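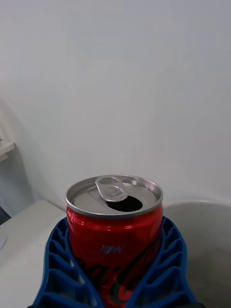
Une canette rouge ouverte, languette relevée.

Roksolana Kostiuk, l'oreille et le pouce

Elle a l'habitude qu'on lui demande si elle est sérieuse. Elle l'est, et elle rit beaucoup en le disant. Roksolana Kostiuk enregistre des bruits pour la radio, le théâtre et, depuis peu, un podcast de cuisine qui lui réclame des couvercles, des bouchons et des robinets à n'en plus finir. Sa passion du moment tient dans la main : la canette de boisson. Elle en possède 200, vides et rincées, alignées sur les étagères de son studio, au fond d'une cour. Elle nous y reçoit en juin, fenêtres fermées malgré la chaleur, parce que le voisin ponce une porte.

« Tout le monde connaît ce son par cœur, dit-elle en posant deux verres sur la table. Vous l'entendez dans une pièce à côté, et vous avez déjà soif ! Je ne vois pas beaucoup d'objets qui font ça. »

Son intérêt remonte à une commande de la compagnie Sayegh, une pièce en un acte qui se passait dans une gare. Un personnage ouvrait une canette dans le noir, et le public devait comprendre avant le retour de la lumière qu'il n'était pas seul sur le quai. « J'ai cru que ce serait réglé en dix minutes. J'y ai passé une soirée entière, et j'ai fini par boire 3 sodas tièdes de suite, ce que je ne recommande à personne. »

Ce qu'elle a découvert ce soir-là, elle le raconte avec les mains. L'ouverture se fait en plusieurs temps. Il y a d'abord l'ongle qui cherche sa place sous la languette, un petit cliquetis sec que presque tous les enregistrements oublient. Ensuite vient la rupture, avec le gaz qui s'échappe. Puis l'opercule plie vers l'intérieur, et on entend le métal céder, plus grave. « Et après, les gens font ce qu'ils veulent de la languette ! Certains la rabattent, d'autres la laissent dressée. Moi je la laisse dressée, toujours. Je trouve ça joli, ces deux boucles grises qui brillent au-dessus du couvercle mat. Et puis elle vibre un peu quand on tapote dessus. »

Elle se lève pour nous montrer. Une pichenette sur la languette, une autre sur le rebord roulé, une troisième en plein sur la paroi. Les trois notes n'ont rien à voir entre elles. Elle recommence avec une canette pleine, et la paroi devient presque muette.

« Le rebord, c'est la partie la plus solide à l'oreille. Je m'en sers pour faire des clochettes. Dans la dernière pièce radiophonique de Stusar, il y a un troupeau de chèvres au loin, eh bien ce sont des canettes suspendues à un cintre. Le réalisateur ne l'a su qu'à la fin du montage. Il était ravi, heureusement. »

On s'étonne de la voir aussi attentive aux couleurs et aux lettrages, pour quelqu'un qui travaille avec des sons. Elle range pourtant ses canettes par teinte, les rouges en haut, près de la lampe. « Je sais bien que la peinture ne change rien au bruit, ou alors si peu que je n'ai jamais réussi à l'entendre. Mais je passe mes journées avec elles, autant que ce soit beau. Le rouge prend la lumière d'une façon extraordinaire. Près du haut, là où le métal se courbe, vous avez des traînées plus claires, presque roses. Et j'adore quand il y a du noir dessus, une grande écriture cursive noire sur du rouge, c'est très théâtral. »

Elle a aussi un faible pour les mentions imprimées. Sur le rouge, un petit « NEW » penché, en lettres argentées, suffit à son bonheur. « C'est touchant, non ? Une canette garde son "nouveau" pour toujours. J'en ai qui sont nouvelles depuis des années. »

Son atelier n'est pas grand. Les étagères, des Lerkolard achetées d'occasion, ont été doublées de feutre pour que rien ne résonne pendant les prises. Le micro pend au-dessus d'une planche posée sur des chambres à air. Pour chaque canette, Roksolana Kostiuk remplit une fiche : contenance, remplissage, température de la pièce, main utilisée. Elle est gauchère et fait parfois venir son frère, droitier, dont les gestes sont plus brusques. « Il ouvre une canette comme on démarre une tondeuse. Pour un personnage pressé, c'est parfait. »

La collection de sons, qu'elle a baptisée Skandier, compte pour l'instant 32 ouvertures complètes, classées de la plus timide à la plus violente. Elle voudrait y ajouter les bruits de ce qui suit, et c'est visiblement là que son enthousiasme s'emballe. « La première gorgée ! Le liquide qui passe par ce trou en forme de goutte, avec l'air qui rentre en même temps. Ça fait un glouglou irrégulier, ça change selon l'inclinaison, selon ce qui reste au fond. Je pourrais en parler jusqu'à ce soir. »

Elle en parle effectivement un bon moment, en versant de l'eau d'une canette dans l'autre au-dessus de l'évier, l'oreille penchée. Quand on lui demande un conseil pour ceux qui voudraient essayer chez eux, elle n'hésite pas. « Prenez un téléphone, posez-le sur un torchon plié, à une main de distance. Éteignez le frigo si vous pouvez. Et n'ouvrez pas trop vite, laissez à l'ongle le temps de chercher. »

Le voisin a cessé de poncer. Elle lève un doigt, tend l'oreille, puis va brancher le micro. Il lui reste 24 canettes pleines dans un carton sous la table, et elle compte en enregistrer la moitié avant le dîner.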